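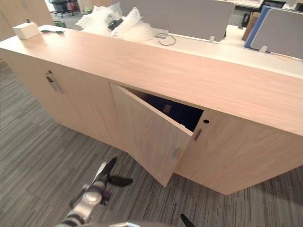
Misside Robotics, Stolavley | Robot Safety Team | Pages for Young Readers

The Day Ninh Pushed Too Hard

Opening a cabinet is easy, right? You grab the handle, you pull, and you're probably thinking about lunch the whole time. Now try doing it with a blindfold and thick winter gloves on, while a friend calls out where the handle is. That's a bit closer to what it's like for our robot, Ninh!

Ninh is learning to open cabinet doors and move books. We love this job because it is full of puzzles. Doors swing. Books slide. A door that is half open is in a different place from a door that is shut, and the robot has to keep up.

One afternoon in March, on try number 211, Ninh got it wrong.

What happened?

Before it reaches for something, Ninh makes a kind of map in its computer. The map says "the door is here" and "the handle is there." On try 211 the door swung a little after the map was made. Ninh didn't look again. It moved its hand to where the door used to be, and bumped right into the edge of it.

A bump is no big deal. Robots bump into things all the time when they're learning (so do babies, and so do grown-ups in the dark). The trouble came next. Ninh kept pushing! The door creaked, a screw in the hinge came loose, and one of our team hit the big red stop button. The arm froze right away. Nobody was hurt, and the hinge was fixed by snack time.

Why didn't it stop by itself?

Great question, and we had to do some detective work to find out. Ninh can feel how hard it is pushing. We measure a push in newtons. Holding up a medium apple takes one newton, so you can try that one in your kitchen.

For door practice, Ninh is supposed to stop when the push gets to 5 newtons. When we read through the settings, we found the number 50. Somebody had typed one extra zero! Ninh was doing exactly what the number told it to do. It was waiting for a push ten times bigger before it gave up.

Books make this even trickier. To hold one, a robot hand has to squeeze, and a squeeze is a push too. Too soft and the book drops. Too hard and the cover gets dented. So the hand gets its own number, which is 20, and the arm gets a different one. 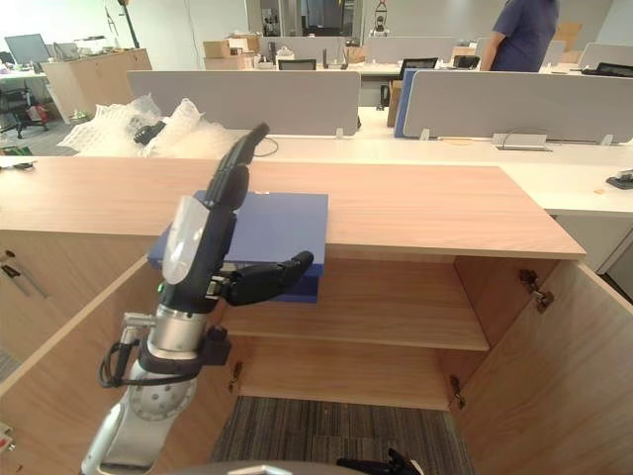
Kevser Sönmez wrote to us to ask why a robot needs more than one number, and whether it could just learn to be gentle all the time. She also wanted to know who checks the person who types the numbers in.

We loved getting that letter. A robot that was always super gentle couldn't pick up a heavy book, and it might not be able to open a sticky door, so it needs a number for each kind of job. As for the checking, that part is new! Two people now read every number out loud before Ninh starts, and a program called Sundura beeps if one looks strange. Ninh also takes a fresh look at the door before every reach - even if it looked a moment ago.

Words to know

Newton: a way to measure a push or a pull.
Gripper: the part of a robot that holds things.
Limit: a number the robot is not allowed to go past.
Emergency stop: a button that makes the robot quit moving, fast. If you ever visit a robot lab, ask where it is before you ask anything else.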